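Our packing robot has arrived and my job is now "cell attendant." What should I ask for before I sign?

Posted by Felicja Bielecka in Work & Workplace

I've packed bread baskets at Karetti for long enough to have opinions about crescent rolls. In May they put in an arm. It picks up a roll, it puts down a roll, and when it gets confused it stops and waits for me with what I can only describe as good manners.

I've been handed a new job description. The title is "cell attendant," the pay is the same, and the duties are "supervise, replenish, sanitize and other tasks as required." Supervise means I stand there. Replenish means I bring it baskets. Sanitize means the panels, and more to the point the joints between the panels. A cloth does fine on the flat part and then skates right over a gap. I used to go home with sore wrists. Now it's my neck and my patience.

There are 25 of us on the floor and so far four have been offered this title. My manager, who is a decent person, says it's a step up. Is it? And what do I get in writing before I sign? I have until the end of the month.

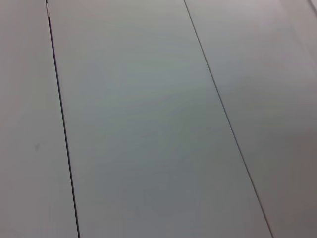 Lech Czerwiński
Marked helpful by 47 people

I went through this at Imlow when the cartoning went automatic. Congratulations on your promotion to the same money. A few things I wish I'd asked for:

Get "other tasks as required" cut down to a list. Ours grew until it included the parking lot.

Ask who is allowed to restart the arm after a stop. If it's you, that's a skill, and it should come with real training and a line on your pay slip. If it isn't you, find out who you call at 4 a.m. and whether they pick up.

Ask what you're measured on. I was still being judged on baskets per hour for months after I had stopped packing baskets. When the robot had a slow night, I had a slow night.

Get the cleaning time written in as its own thing. Mine was supposed to fit "between cycles." There is no between. They settled on 10 minutes at the end of each shift, machine locked out, and a narrow brush for the gaps, which took longer to get approved than the robot did.

Rotate. Two hours watching, then something with your hands in it. Watching a machine do your old job slightly slower than you did is more tiring than doing it.

Mudassar Ansari

just sign it, they will replace everyone anyway. at least you get to press the button

Felicja Bielecka (original poster)

Thanks, Lech. Mudassar, I don't even know if I get to press the button, so that's going on the list.

I asked about restarts and was told it's "under review with Kallska," the people who installed it. I also asked about targets and got a long silence, then a coffee. For anyone who wanted to know what I'm supervising, it's this kind of thing, for eight hours.

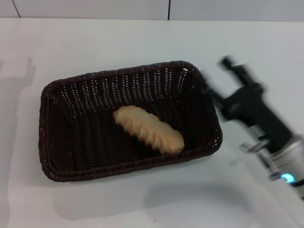

One basket, one roll, and my replacement at right.

Dzintra Rätsep

I'm a shop steward, so I'll be boring. Lech's list is good. I'd add these.

Don't sign on the day they hand it to you. Ask for the old description and the new one side by side. If the duties have changed this much, ask for the job to be graded again, in an email, so there's a date on it.

Ask for a trial period of 90 days with the right to go back to your old post. They may say your old post no longer exists. In that case the new one wasn't much of an offer, and you should be talking about redundancy terms as well as pay.

And talk to the other three before any of you signs. At my place we all negotiated separately and ended up with four different versions of "supervise."

On the neck: ask for a stool and a screen at eye level. It's cheap and they usually say yes to it first, so they can say no to the rest.

Felicja Bielecka (original poster)

Stool approved. You were right about the order of things. The other three and I are meeting in the break room before the late shift, and I've asked for both descriptions by email. Still waiting on the brush.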